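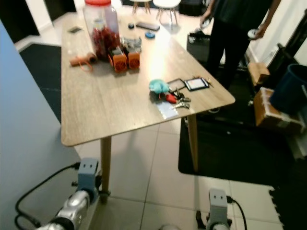

Presico Deposit Safe and Cash Desk Kit

For shops, cafes, market traders, anyone who takes notes and coins and has to get them to the bank in one piece.

Model: Presico D33
Made by: Presico
Sold and fitted by: Wima Cash Handling
Status: in stock, all three colours
Page updated Jun 29, 2026

What it is

Floor-standing deposit safe. Drop slot at the top, main door below, small locked drawer inside for the float. Staff post takings through the slot during the day and can't get them back out. Only the keyholder opens the main door. Simple as that.

The kit adds a coin scale, a box of tamper-evident bags, a pad of paying-in sheets and the Lecomte counting software (one licence, one till). You can buy the safe on its own. Most people take the kit.

Who buys it

Mostly single-site businesses that bank once or twice a week. Too much cash for a drawer, not enough to pay for a daily collection. Hairdressers, pubs, garden centres, a couple of swimming clubs. If you've got more than three tills have a look at the Presico D100 instead, bigger body, two slots, takes a collector's key as well as yours.

Safe, the basics

Height 72 cm, width 38 cm, depth 41 cm
Weight empty 58 kg
Steel body, double-skinned door
Four bolts, two on the opening side, one top, one bottom
Drop slot 24 cm wide, takes a full bag laid flat
Anti-fish baffle behind the slot
Inner drawer with its own key
Lock: electronic keypad, or key only (say which when ordering)
Floor fixing holes x 4, bolts supplied for concrete
Colours: dark grey, black, off white

Holds 33 standard deposit bags before it needs emptying. That's with the bags filled sensibly. Coin takes up more room than people think, so if you're heavy on coin then empty it more often or bag the coin separately and keep it in the drawer.

Keypad version

One manager code, up to 10 user codes. Keeps a log of the last 400 openings with date and time, and which code was used. You read the log on the keypad screen or plug in a memory stick and pull it off as a plain list. Handy at year end, handy if the numbers don't add up.

Time delay can be set from zero to 99 minutes. We'd suggest ten. Time lock also included, so the door won't open overnight even with the right code.

Runs on four AA batteries, in the outer part of the keypad, so flat batteries don't lock you out. Low battery warning shows for a couple of weeks before they go. Change them every January whether it asks or not and you'll not have a problem.

Key version

Two keys supplied. Registered, so spares come only from Presico and only with the card that's in the envelope. Don't lose the card. Dont keep it in the safe either.

Cash desk kit, what's in it

Coin scale, mains or battery, weighs full bags or loose coin by denomination
100 tamper-evident deposit bags, numbered, with tear-off receipt
Paying-in pad, two-part
Lecomte Count, download code on a card
Short guide, 12 pages, covers cashing up and the weekly banking run

Scale comes ready calibrated for UK coin. Notes it doesn't do. If you need a note counter ask for the Benau desktop one, we stock it, goes well with this.

Lecomte Count

Does one job. You type in or scan the bag number, enter the till reading and the counted cash, and it keeps the running total of what's in the safe and what has been paid in. Flags any bag that was posted and never banked. Exports to a spreadsheet, which most bookkeepers are happy with.

Windows only at the moment. No monthly fee on the single licence. Extra tills are a one-off charge each, see price list.

Doesn't link to your bank account. People ask. It's a record of cash in hand and nothing more, you still tick it off against your statement.

Prices

Safe only, key lock: £389
Safe only, keypad: £465
Full kit, key lock: £498
Full kit, keypad: £569
Extra Lecomte Count licence: £45
Refill bags, box as above: £19
Spare registered key: £28
Floor fixing by our fitter: £95 ground floor, ask for upstairs

All prices plus VAT. Trade accounts, thirty days, once you've had one order paid.

Delivery

Kerbside delivery free to mainland England and Wales. Scotland, please ring. Two-person delivery into the building is £60 and we'd say take it, 58 kg is a lot to walk through a shop. One step fine. More than one, tell us first.

Usual time is five to eight working days. Off white can be longer if the batch has just gone.

Old safe taken away if it's empty, open and on the ground floor. £75.

Fixing it down

It must be bolted to the floor. An unbolted safe can be put on a sack barrow and wheeled off, and your insurer will very likely say the same thing in longer words. Concrete is best. Timber floors need the spreader plate (£22), which goes underneath the boards, so someone has to get under there.

Leave 5 cm behind for the cable if you're using the door contact. Leave enough in front for the door to open right back, it's 36 cm.

Don't put it in view of the street. Don't put it next to a radiator, the keypad doesn't like it.

Insurance and cash limits

The D33 is sold with a suggested overnight cash figure on the certificate in the document wallet. Your insurer decides what they'll actually cover, and they may want it fixed by a fitter with paperwork. Ask them before you order. We can send the spec sheet in advance, email and we'll get it to you same day.

Cover during the walk to the bank is a seperate matter and often a much lower figure. Check that too.

A routine that works

From the guide, shortened.

Set the float first thing, same amount every day.
Skim the till when the notes build up. Bag, seal, post.
Write the bag number and amount on the pad. Initial it.
At close, count the till down to the float. Float in the drawer, rest in a bag, bag in the slot.
Enter the bags in Lecomte Count before going home.
Banking day: empty, check numbers against the list, fill in the paying-in slip, go at a different time from last week.
Keep the tear-off receipts with the bank's receipt. Same envelope.

Two people at the count if you have two people. If it's just you then it's just you, do it with the door locked.

Paying in

Bags are the standard size and most counters take them, but some branches and post offices want their own. Worth asking yours before you buy a second box. If you use a night safe check the chute width, some of the older ones are narrow.

And keep an eye on the charges. Business accounts often charge by the amount of cash paid in, coin sometimes dearer than notes, and a few count each visit as a transaction. Banking twice a week instead of every day might save you a bit. Might not. Depends on the tariff, it'll be in the account leaflet.

Guarantee

Body and door five years. Lock two years. Scale one year. Batteries no.

Guarantee runs from delivery. Register on the card or by email, either will do. It won't cover drilling by anyone except at the four marked holes, or a lock that's been forced.

Questions we get

Can I change the codes myself?
Yes. Manager code changes the others. Takes a minute. Change it when someone leaves.

Forgotten manager code?
Ring us with the serial number and proof of purchase. There's a reset but it needs a visit, £110.

Can I put cheques in?
Yes, in a bag or an envelope, loose ones can catch on the baffle.

Is it fireproof?
No. It's a cash safe. For deeds and paperwork you want a document cabinet, different page.

Will it go under a counter?
If the counter is 75 cm or higher underneath, yes, but you need to reach the slot. There's a front-slot body, made to order, four weeks.

Does the scale do euros?
There's a setting for it, press and hold Mode. Check it with a known bag first.

Can I rent one?
Not the D33. The D100 yes, on a three-year agreement.

Can I see one before buying?
Yes, there's a keypad one and a key one at the trade counter. Ring first as the counter shuts for lunch.

From a customer

"Had the keypad one in since January. Cashing up is nearly twenty minutes quicker, mostly becuase I'm not hunting for bits of paper. The log sorted out one argument already. Would have liked a light inside." Jairo Ccori, cafe owner

Light kit now available, sticks on, £9.

Ordering

Phone or email, or fill in the form and we'll ring back. Please have ready:

Lock type
Colour
Floor type, concrete or timber
Any steps
Delivery contact and a mobile number

Payment by card or bank transfer. No cash on delivery, the drivers don't carry it.

Goes with

Presico D100 twin-slot safe
Benau desktop note counter
Benau till trays, pack of two
Wima carry case, plain black
Refill bags, numbered

Returns: 14 days if unused and not bolted down. Collection charge £60. Opened software codes can't be returned, sorry.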